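June, 9:40 a.m. Campus news workshop, off-campus rent story.

Sebastião's questionnaire went to 200 students in the Zodville hostels. 16 came back by the deadline, one of them filled in by a landlord, who rates himself highly. Kamrul wants to call it a survey. I want to call it a stack of paper. Viera has suggested "responses seen by this desk" and we'll go with that until someone senior objects.

Tape of the housing office interview is good up to the point where the kettle starts. Nazma is transcribing. She has marked the kettle as [inaudible], which is kind to it.
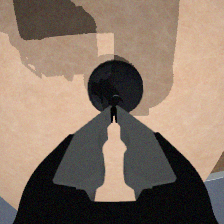
Render: gripper tip at the lower edge of the dark round object.

11:15. Student affairs called back. They will neither confirm nor deny the new deposit rule, though it is taped to their door. Lutfa read it to them over the phone. Long silence, then a request for questions in writing. Sent.

Landlords' association says the deposit is 200 "all in." Two receipts we've been shown say 437. Need a third before I put that in the lead, and I need to know what the extra covers — one receipt just says "sundry."
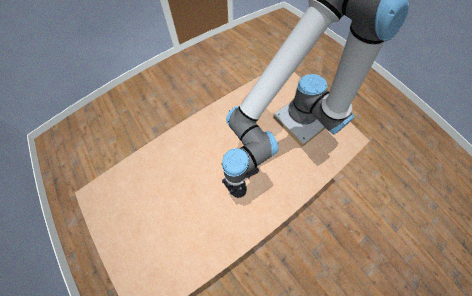 Kamrul's headline has the word "outrage" in it. So far we have mild annoyance and one very angry father, whose name we can't use. Changed to "concern." He changed it back.

2:30. Answers from student affairs arrived. They answered the questions we didn't ask. Nazma to call again before four. Still no third receipt.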